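Print this page
E-mail this page

Small Things on Shared Desks: Storage and Sorting of Office Supplies in the Laldale Study Office

Student project report, Workplace Organization, group 4
Po-yen Yang and Ilham Liew

Summary

We looked at how small supplies are kept on the shared desks in the Laldale building and tried to find a simple arrangement that people would keep using after we left. Most of our work was on paper clips, which were the most common loose item and the one people complained about most. We compared zip-top bags, a lidded plastic container and the open trays that were already in the room. The lidded container did best for clips in daily use. Bags were better for spare stock. We recommend one container per desk and one bag per cabinet shelf.

1. Background

The Laldale study office has 24 desks, divided by fabric panels. Students book a desk for a half day and leave it clear for the next person. Each desk has its own monitors and keyboard. Supplies used to be kept in a cabinet in the hallway, but over time they moved onto the desks and stayed there.

In September we were asked by our course to pick a small, real problem in a shared workplace and work on it for one term. We chose the desks because we both use them. Po-yen had already lost an afternoon to a paper clip stuck under a space bar, and Ilham had been keeping a private stock of pens at home.

The cabinet order sheet lists paper clips under item number 3039. The sheet gives one line for all colors and says nothing about how they should be stored once the pack is opened.

2. Method

We worked at one desk at a time, in the evening after 6 p.m. when bookings are light. At each desk we took the loose supplies, put them in one pile, sorted them, and then put them away in the type of storage we were testing. We kept the keyboard and monitors where they were, because moving them would have given us more room than a normal user has.

The types of storage were:

Open tray. Already in the room, shallow, no cover.
Zip-top bag. Clear or tinted plastic, closed with a strip along the top.
Lidded container. Translucent plastic, the kind sold for food, with a lid that presses on around the rim.

For each one we wrote down how easy it was to fill, how easy it was to take out a single clip, and what went wrong. We also asked desk users for comments on a card left next to the keyboard.

A note on the container. We picked a food container over an office box because it was cheap and because people already know how to open and close one. The lid is a teal green, easy to spot on a white desk. It has to be pressed down along the edges to sit properly, and we treated that as part of closing it in our notes. A bag of mixed clips was kept behind it, at the keyboard.

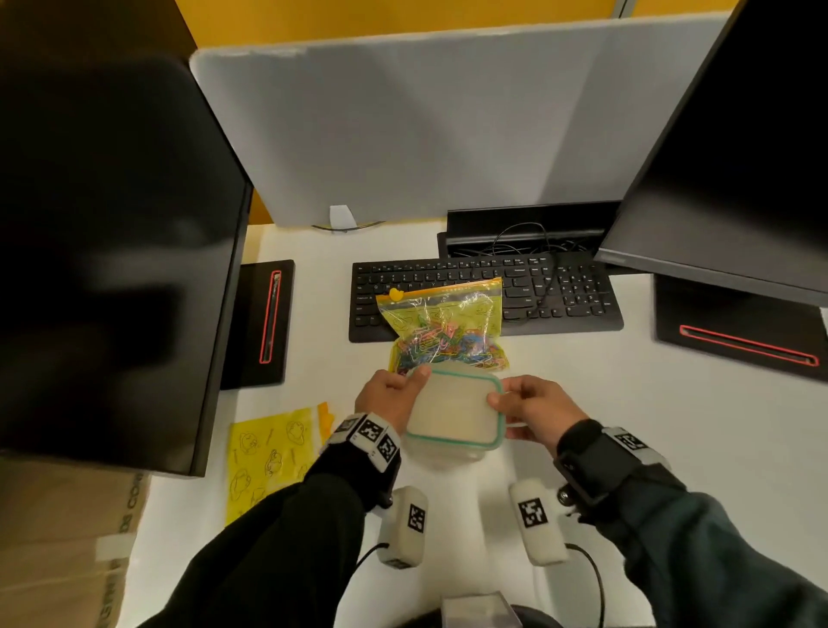
3. Results

3.1 Open tray

The tray was the fastest to fill and the worst in every other way. Clips slid out when the tray was moved. Other things ended up in it too, mostly erasers and torn sticky notes. Users wrote that they did not trust it to be clean.

3.2 Zip-top bag

The bags hold a lot for their size and you can see the colors through the side. They can be squeezed into a drawer or laid flat when empty. The trouble is at the mouth. Vinyl-coated clips hook onto each other and onto the edge of the bag, so a person reaching for one clip often brings out several. Emptying a bag onto the desk makes a pile that spreads, and on a desk with a full-size keyboard there is not much room between the keys and the front edge.

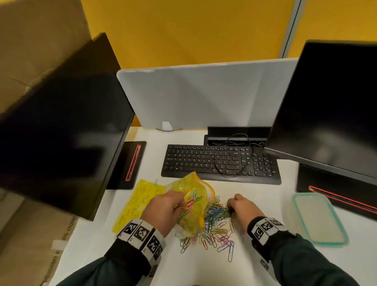
We found it worked better to tip the bag slowly with one hand and hold the clips back with the other. Going the other way, from the desk into the bag, was slower. The bag does not stand open by itself, so one hand is always busy holding it and the clips have to be picked up with the one that is left. Ilham tried folding the top outward like a cuff. This helped a little with the larger bags and not at all with the small ones.

The printed bags with the cartoon drawings were popular on the comment cards. One person asked where to buy them. We did not count this as a result.

3.3 Lidded container

The container stands open without help, so both hands are free for the clips. It can be tilted to bring a few clips to one side. Filling it from the desk was easier than filling a bag. The weak point is the lid. When it was pressed at only one corner it looked closed but came up again when lifted, and we had one spill this way.

4. Discussion

We had expected sorting by color to matter more than it did. In the first 2 weeks we sorted clips into color groups before putting them away - a slow job - and users mixed them again within days. We stopped doing it and the comments did not change.

Cables were a bigger problem than we planned for. On several desks they run over the keyboard, and clips that roll or slide that way get caught. The Rakotham annex has the same furniture and, from our one visit, the same problem.

5. Recommendations

One lidded container per desk, kept at the back away from the keyboard.
Spare clips in zip-top bags in the hallway cabinet, one bag to a shelf.
Remove the open trays.
Tie back the cables before doing any of this.

Print this page
E-mail this page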